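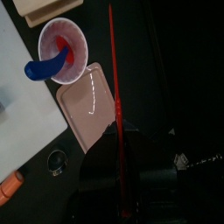 A paper cup with a little deep red in the bottom, next to a pale pink tray.

Clandholm Reds: a small collection of homemade dye and paint recipes

Welcome, and thank you for stopping by! This is the readme for the Clandholm Reds collection, a plain set of text files about making red, pink and rust colors at home from things you can grow, gather or find in the kitchen. It began as a shoebox of index cards and grew from there, and I have tried to keep the friendly, slightly rambling feel of the cards while putting everything in an order that a computer (and a tired person at the stove) can follow.

What's inside

There are 64 recipes and 1075 swatch notes. A recipe tells you what goes in the pot, how long it stays there and what to do if the color turns brown on you, as madder loves to do when the water gets too hot. A swatch note is one line about one piece of cloth or paper: the recipe used, the material, the color it came out in everyday words, and any remarks. Of the swatch notes, 736 are for wool or cotton and the rest are for paper.

The files

recipes.txt – one recipe per block, with a blank line in between
swatches.csv – the swatch notes, one per row
plants.txt – common names, garden names and the part of the plant that gets used
words.txt – a short glossary, including my own words for colors

Columns in swatches.csv

recipe_id: matches the number at the top of each recipe
material: wool, cotton or paper
mordant: alum, iron, none or unknown
color_words: whatever I wrote on the card, so "brick" and "old brick" are two separate things
water: Stenell for the well, Bakke for the town supply
remarks: free text, often empty, sometimes much too long

Please do look at the water column before you compare two swatches. The Stenell well is very hard and pushes cochineal toward purple, while the Bakke water is soft and gives a cleaner pink. I didn't write the water down at all in the first 6 recipes, so those rows are blank, and I'd sooner leave them blank than guess.

Things to be careful about

The color words are one person's words, written by a kitchen window in whatever light there was, and I know my "coral" is closer to what most people would call salmon. Nothing was measured with an instrument. Beet and berry colors fade badly, and the notes on them describe the cloth on the day it dried. If you plan to use iron or alum, keep a pot just for dyeing and never cook in it again, please!

Reading the files

Everything is plain UTF-8. The CSV opens in any spreadsheet program, though a few remarks have commas in them, so make sure yours respects quotation marks. I keep the master copy in Etent, a little note keeper, and export from there each March once the winter dyeing is done.

Using and sharing

You are welcome to copy, print, change and pass along any of it, for classes or for sale or just for fun. A mention of the Clandholm Reds would be lovely. Corrections are very welcome too – send the recipe number along with the line you think is wrong, and I'll check it against the card.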